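The Night Log at Kilelon

Cell 2 at the Kilelon works had been down since the start of the shift. The fault was logged as 1787, grip width out of range, and the technician had cleared it twice already. It came back each time the fingers closed.

She locked out the arm, took off both fingers and wiped the mounting faces. The left one had a burr near the screw hole. She dressed it with a fine stone, refitted the pair and torqued the screws to the Flukton sheet. Then she set the open width again and ran 200 dry cycles at low speed. No fault.

The next step was parts. The Annamalai procedure called for mixed shapes on a bare table, so she put down push-button switches and a capacitor and sent the arm to its look position with the fingers wide. 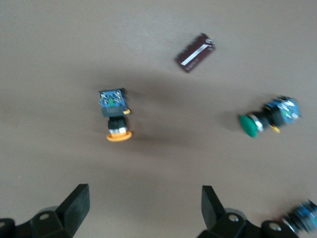
She started with the orange cap. Pick, lift, hold, place. The width reading matched the table in the manual — a little high, inside the limit. She wrote it down and moved on to the green one.

At the end of the run she signed the cell back to automatic. Under remarks she put: burr, left finger, check the spare set in July.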